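Filed under: Workshop & Hobby Room / Galleries / Small Things

The Plavley table, a tour in bits

Hello again! I promised a gallery of the back room once I'd got it into a fit state, and then I kept moving things about and it never was in a fit state, so you're getting it as it is. The room is at the back of the house in Plavley, it faces north, and it used to be where we kept the ironing board and a broken exercise bike. It's now where I make things, mend things and lose small screws. I've done the notes in the order you'd come to things if you walked in with a cup of tea (please keep hold of the tea).

A few of you asked about the white table after the last update, so I've started there and gone on about it a bit.

The white table

I wanted a light top and I'm so glad I held out for one. My old bench was dark brown and if you dropped a washer on it you might as well have dropped it in the sea. I cover the white with big sheets of paper as well, which sounds daft, white on white, but the paper takes the glue and the pencil marks and then you just peel it off and put down another lot. I get mine on a roll from Holst, 78 cm wide, and one roll did me from March to July. It does ruck up at the joins. I've tried tape and I've tried not tape and I prefer not tape.

The cloth at the back is the other thing people ask about. It's a dark teal blue and it was the end of a bolt, £9 for the lot, and I ironed it once and never again. It does a lovely job of making pale things stand out, anything grey or white especially, and it hides a wall that has had three different shelves on it and shows every one of them.

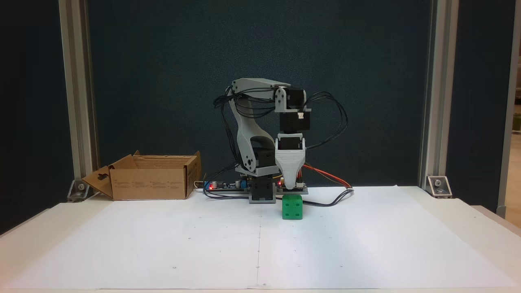

Little grey arm, gripper pointing straight down at the green cube, and the cables going wherever they like. I love that green against the teal. The two red lights on the board are cheerful too, I think, especially on a dull afternoon.

The dice tin

I have a soft spot for anything with pips on it and I've been picking up odd dice for years, from charity shops and the bottoms of board game boxes. They live in an old toffee tin on the windowsill. There are 62 in there at the moment (I tipped them out to check, and then of course had to find the one that went under the radiator). The bright ones are my favourites and the tiny ivory-coloured ones are the ones I always stand on. If you've got spare ones in a drawer that don't belong to any game, I'll happily give them a home.

Printed bits and pieces

The printer is in the corner on its own shelf, well away from the table because it shakes. It's a secondhand Endeo and it's noisy, but it's been very good to me. I print nearly everything in grey or white, mostly out of laziness about changing the reel. You do see the lines on the side of a finished piece, all those little ridges running across, and I used to sand them off. I've stopped. I like seeing how a thing was built up, and sanding made me sneeze.

The failed prints go in a bucket. I did think I'd be strict and empty it every month, but they come in handy for propping things up, and one of them has been holding the window open since spring.

Wires, a confession

I'm not tidy with wires. I have bought ties, clips, a sleeve that zips, and a box from Seltberg with ten compartments, and the ties are still in their packet. The box is brilliant, mind you. It has connectors in it, and those tiny capacitors that look like sweets, and one compartment that's all fluff and a button. My rule is that a cable is allowed to loop about as it pleases so long as it doesn't catch on my sleeve when I reach across.

The chair and the lamp

The chair is a kitchen chair with a cushion on it, and before anyone writes in, yes, I know about my back. The lamp clips to the shelf and has a long neck that droops by teatime, so I give it a shove every so often. By four o'clock in winter I need it on the whole time.

Still to do: a proper shelf for the paper roll, which currently leans behind the door and falls on whoever comes in, and something for the floor. I've got a sample of cork tile that I keep putting down and picking up again. If anyone has cork in a workroom and drops hot things on it, do let me know how it's lasted!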